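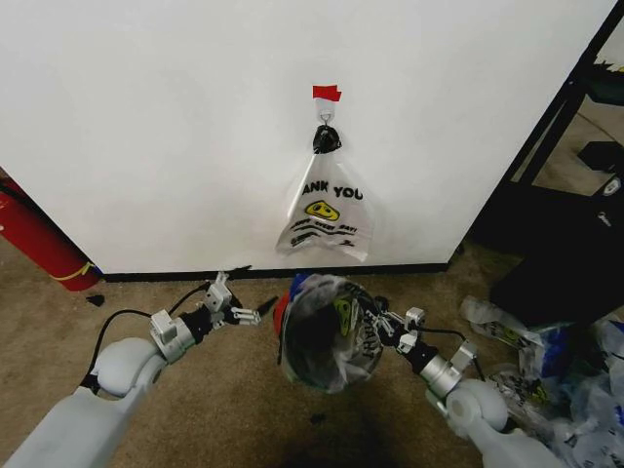
Lesezeit: 2 Minuten

Ticket Tütenplatz, Zelle Flerkorlow
Status: gelöst, Regeländerung offen
Bearbeitet von: Nabil Daher
Betrifft: Abbruch beim Aufhängen, Aufgabe "Tüte an Haken"

Meldung
Der Roboter hält ein Bündel in der rechten Hand, die linke ist frei, und der Ablauf bleibt mit "Ziel belegt" stehen. Am Haken hängt schon eine verknotete Tüte. Neustart der Aufgabe bringt nichts, gleiche Meldung, gleiche Stelle. Bagheri (Schichtübergabe) bittet um schnelle Antwort.

Erste Prüfung, 13 Uhr
Log gelesen und mich ehrlich gefreut: Die Belegungsprüfung aus unserer Platzregel 19 greift! Genau dafür haben wir sie im Juli eingebaut. Ein Haken, eine Tüte, sonst Halt. Der Halt ist also richtig, nur der Meldungstext hilft an der Zelle keinem weiter.

Zweite Prüfung
Warum wurde der Haken überhaupt als Ziel gewählt? In der Platzliste stand er noch als frei. Der Eintrag wird nur beim Aufhängen durch den Roboter gesetzt, beim Aufhängen von Hand nicht. Nachgestellt mit Clirnavard, Version 142: reproduzierbar.

Beim Abgleich der Zelle mit der Checkliste noch notiert:
- Feuerlöscher liegt links auf dem Boden an der Wand. Gehört in die Halterung, Verantwortliche sind informiert. Nach unserer Hausregel kein Start, solange er liegt.
- Lose Tüten auf dem Boden, teils unter dem rechten Arm. Der Bereich unter den Armen bleibt frei, Vorrat kommt in die Ablage.
- Kleinteile auf dem Teppich nahe der Fußleiste, bitte vor dem Start aufsammeln.
- Rotes Klebeband über dem Haken: bleibt dran, bitte nicht abziehen.

Lösung
1. Arme in Halteposition, Freigabe wegnehmen, erst dann in die Zelle.
2. Bündel von Hand übernehmen, Greifer über das Bedienfeld öffnen, nicht aufziehen.
3. Haken räumen, Platzliste neu einlesen.
4. Boden frei? Löscher hängt? Dann Freigabe und Aufgabe von vorn.

Danach lief der Zyklus bei Flasutside im Testbetrieb durch, Fehlercode 51 kam nicht wieder. Sehr schön!

Offen
Vorschlag für Regel 19: Belegung vor dem Greifen prüfen, damit der Roboter gar nicht erst mit voller Hand wartet. Textentwurf liegt bei mir, Kommentare gern direkt ins Ticket. Neue Meldung wäre "Haken belegt, bitte räumen".

Nachtrag Bagheri: Löscher hängt wieder, Foto der Halterung folgt.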